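Chapter 6
Watching a Robot Work: The Demonstration as a Source of Knowledge

Reading time: 28 min

In the earlier chapters we studied the parts of a robot one after another: joints, motors, sensors, and the program which connects them. In this chapter we leave the parts and go on a visit. Most students meet their first working robot in this way, at an open day or a fair, standing with other people behind a rope or in front of a large screen. They look for a few minutes and they go home with an opinion. The question of this chapter is how good this opinion can be, and what a visitor can do to make it better.

Our material comes from the open day of Juvoveck, a company in Prarkska which develops software for robots with two arms. The open day takes place each July. I went there with a group of students and we stayed from nine in the morning until the doors were closed. The day had three stations. The first was a talk, the second was a tour of the workshop, and the third, to which we will return many times in this chapter, was a demonstration in simulation. It was shown on a wall screen in a room with 40 chairs.

6.1 What was shown

The program used for the demonstration is called Zamora. It computes a room, the furniture in it and the robot, and it also computes what happens when they touch. The visitor sees the result as moving pictures. In one part of the demonstration the virtual camera stood close to the body of the robot, so that the audience looked over its arms and into the room. The camera was tilted strongly. Several students turned their heads to the side at first, and after some time they forgot about it.

The task of the morning had a short name on the program sheet, "Drawer, any." The robot must bring the gripper of one arm to the front of a small cabinet, take hold of a drawer and pull it. The fronts were given different colors, so that the person at the desk could say which one was meant and everyone in the room could follow. For a human this task is so simple that we do not have a feeling for its difficulty. The gripper must arrive at the right height and at the right angle. The fingers must be open wide enough, but they must not hit the front next to the one which is wanted. When the pulling begins, the path of the hand must agree with the path of the drawer, and the drawer allows only one direction.
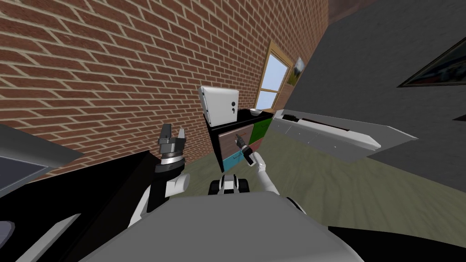

A visitor in the row behind us remarked that it was not a real robot and not a real drawer, so it proved nothing, and that he would believe it when the machine could open the cabinet in his own kitchen, where one drawer has been stuck for years. There was some laughing, and the presenter let the remark stand for a moment before she answered. Her answer was that he was right about his kitchen. A drawer in Zamora has the friction which somebody typed in, and if no one types in a stuck drawer, the robot will never meet one.

I want the reader to keep both sides of this exchange. The visitor asks for evidence from the place where the machine shall be used, and this is a sound demand. The presenter says what a simulation contains, namely the things which were put into it. Neither of them said that simulation is useless. Before the open day the company had run the drawer task 700 times in Zamora, with the cabinet moved a little between the trials. To do the same with metal arms would need many working days, and a person standing near the stop button during all of them.

6.2 Attempt, trial, demonstration

We must now separate three words which are often used as if they were one.

An attempt is a single run of the task, from the starting position to the end, whatever the end is. If the gripper closes on air, this is also an attempt.

A trial is an attempt which is made under written conditions and whose result is recorded. The conditions say where the cabinet stands, which arm is used, how long the robot may take, and what counts as success. In the trials at Juvoveck a drawer counted as open when it had moved by the length of one finger of the gripper. Another laboratory may choose a different limit, and then the numbers of the two cannot be compared directly.

A demonstration is one or more attempts made before an audience. It may follow the written conditions of a trial, or it may not. The audience normally is not told. It is polite to ask, and in my experience the people at the desk are glad about this question.

During the second part of the morning the audience could choose the drawer. A child asked for the green one, then an older man wanted the small one. In between, the presenter stopped the program several times and let us look at the position of the gripper in front of the cabinet. I recommend this method to every teacher who has the possibility. When the movement is stopped, the students begin to talk about angles. While it is running, they talk about whether it will succeed.

Before reading further, look at the position of the right arm in the next figure and write down what you would need to know in order to say which front the gripper will go to. One still picture does not contain the answer. Your list should contain at least the direction of movement and the command which was given.
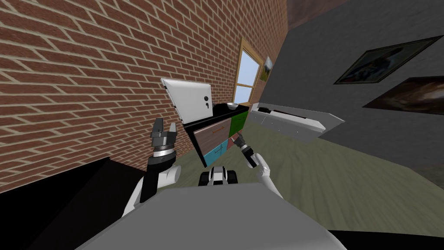
6.3 Preparing a visit

The remaining part of this chapter uses a worksheet called Prestura, which we wrote after the open day and have changed several times. It has one page for before the visit and one page for during the visit.

On the first page you write the task in your own words, and your own rule for success. Do this at home. If you make the rule while you are watching, you will make it fit to what you see.

On the second page you make one line for each attempt. Write down who chose the task, whether the robot was started again from the same position, and whether a person touched anything in between. In a simulation also note whether the room was reset, which is done with one key and is easy to miss.

Students sometimes complain that they see less of the show when they must write. It is true, and for this reason we let them work in pairs, with one who looks and one who writes. They change places after every fifth attempt.

In Section 6.4 we will take a completed Prestura sheet from the visit in Prarkska and compare it with the record which Zamora itself had saved. The two do not agree in every line, and we will look at the lines where they differ.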